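Wultetti Tool Library – progress report to the Inovia small grants desk
Aug 8, 2024
Written by Selamawit Tekleab, project lead

Hi all, and thanks for being patient with me on this one. I know the form says two pages and I know I went over last time, so I've tried to keep it tight. The spreadsheet went over separately and has all the receipts. What follows is more of a how-are-we-doing.

Short version: we're open, people are borrowing things, and we're a bit behind on the repair evenings. Money is fine. I have one request, near the end.

Where we are with lending

We have 80 members now, which is more than I told you to expect by this point (I was being cautious, I admit it!). Most of them live within walking distance. A good chunk came in through the school newsletter, and a few wandered in thinking we were still the shoe repair place and signed up anyway. The sign outside is new, by the way, and it looks great.

What people borrow has surprised me. I was sure it would be all power drills, and we did buy accordingly, but the long ladder and the carpet cleaner are the two things with a waiting list. The carpet cleaner is never on its shelf for more than a night. The tile cutter that I fought so hard for in the original budget has gone out twice. I still believe in it. Bathroom season is coming, I keep telling everyone, and everyone keeps asking me when bathroom season is.

We moved to a one-week loan after the first month. Two weeks sounded generous but it meant tools sat in garages while other people waited. There was some grumbling and then it died down. Late returns have dropped a lot since we started sending a text the day before something's due. We do that through Rundex, the booking program you helped pay for. It's clunky when two people reserve the same thing at once and their help desk takes its time, but it does the job and the members seem to find it easy enough.

Hand tools

Hand tools are a different story from the big stuff. People borrow them in handfuls, usually along with something larger, and they're the things most likely to come home in the wrong bag. I've stopped checking out screwdrivers and pliers one at a time. You now borrow a roll, the roll has a number, and if something's missing from it we have a friendly chat. So far the friendly chat has worked every time.

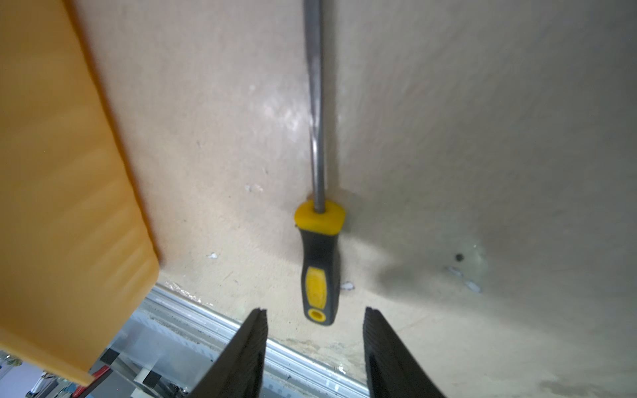
The rolls were sewn by a member out of old awning canvas, so they cost us nothing but thread. We have 22 of them and I'd like more before winter. A lot of the contents came from a donation after an estate sale in the spring, boxes and boxes of it, and sorting took most of a month of evenings. Anything with a cracked handle or a chewed-up tip went to scrap. I had a hard time letting go of a couple of the old chisels, but there you go.

Repair evenings

OK, the part that's behind. The plan was to run two a month and we've held 6 in total, so we're short. The main problem was the room. Our landlord had the electrician in and out for weeks and we couldn't count on having power after five, and you can't ask people to carry a sewing machine across town on a maybe. That work is done now and passed inspection.

The evenings we did hold were lovely – loud, crowded, a lot of toasters. We fixed more lamps than anything else. I'd like to move the sign-up online, though, as the line at the door got long at the last two and some folks went home without being seen. Ban, the café next door, has offered us its back tables for the waiting crowd, and they'll keep the coffee on. I said yes before they'd finished the sentence.

We restart in September with two dates already booked.

Money

We've spent a little less than planned on tools, thanks to the donations, and a little more on insurance. The premium went up when we added the ladder. I shopped around and the quote we took was the best of a bad bunch. Shelving came in under budget. Member fees are covering blades, sandpaper and other things that wear out, which was the goal for year one.

My one request: there's $2,000 left in the outreach line, and I'd like to move it to equipment. Outreach has mostly been free (newsletter, the sign, people talking to each other), and I'd much rather have a second carpet cleaner and a proper bench grinder than a stack of flyers. If that needs a form, send me the form and I'll fill it in.

What's next

Getting the repair evenings back on schedule, mostly. Also opening one extra evening a week, as the people who work days keep telling me our hours are no use to them and they're right. I've got two members willing to learn the desk and I'm training them now.

Come by if you're in the neighborhood. The door sticks, so give it a good push.

Selamawit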